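Wavy-Stitch Table Runner and Throw Cloth, Off-White

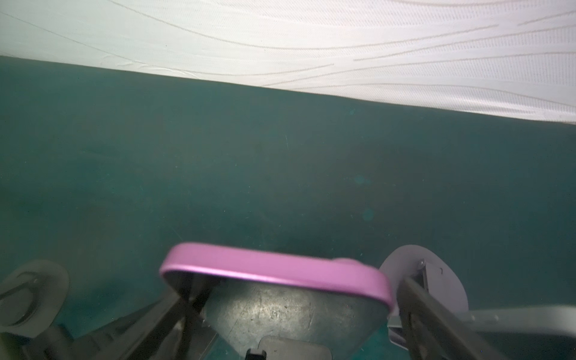
Flirbridge, January

I've been selling table linens out of the Todham shop for a good while now, and this cloth is the one I end up talking about the most, usually to someone who came in for napkins. It's white, or close enough to white that your relatives will call it white, with long thin wavy lines in a pale beige running the length of it. On some stretches the lines go to little dots, almost like a perforated stripe. In strong light they fade right back and the whole thing reads as plain. Put it near a lamp in the evening and the pattern comes up again (my favorite time to look at it, if I'm being a bit soft about table linens, and I am).

We like it laid on a slant over something dark. I have a dark teal-green surface at home that shows every speck of dust and every fine scratch it has ever picked up, and it also has a couple of faint pale round marks on it that I've mostly stopped noticing. White against that color looks terrific! You get a nice clean edge between the two, and because the green is matte nothing is fighting for attention. On pale pine or a white counter I'd say pick something else, maybe the Patell check, which comes in a rust and a navy and has a lot more going on.

What you get

One cloth, hemmed on all four sides, folded flat in tissue. There are two lengths. The short one is $19 and works as a runner on a small table or across the top of a dresser. The long one is priced in the shop, as it depends on how much you want off the roll, and Heriberto Guzmán cuts and hems those himself, so ask him and be patient, he does them on Tuesday and only on Tuesday. If you come in with your table measurements on a scrap of paper he'll love you forever. If you come in with a piece of string with a knot in it, that works too.

The pattern is woven in, so there's no print to crack or peel. The feel is smooth with a bit of texture to it when you run your thumb across the lines. It drapes okay but it has some body, so I wouldn't try to make curtains out of it (somebody did, and they're fine, they're just kind of stiff curtains).

Wrinkles

Yes, it wrinkles. You can see a small pucker close to the edge on mine, over toward the left, and I left it there. If that sort of thing drives you up the wall, a warm iron on the back side will settle it. I use a damp dish towel in between and go slowly along the hem. Don't pull the edge straight while it's hot or you'll get a ripple that is much worse than what you started with. I've done it twice.

Washing

Cool wash, gentle, with other light things. Shake it out and hang it over a rail. I skip the dryer, though Yip at the next shop over puts hers in on low and says I'm fussing. For coffee I dab with cold water right away and then wash as normal. Candle wax I have never got out of anything, so please put a plate under the candle.

If you're using it on a painted or stained surface, wipe the surface down and let it dry all the way before you lay the cloth on top. Same goes for anything you've just oiled. White fabric picks up color from a fresh finish faster than you'd think, and I can't take those back.

Returns and stock

You've got 7 days to bring it back unwashed, with or without the tissue, I don't mind. We had 1,040 of the short ones come in with the last delivery and they move pretty steadily, so there should be one here when you stop by. The long roll is another story. When it runs down I put a note on the door, and then it's usually a few weeks before the mill sends more.

Shop pickup is free. For shipping, write your address on the order slip clearly, please, including the apartment number.

Last updated: January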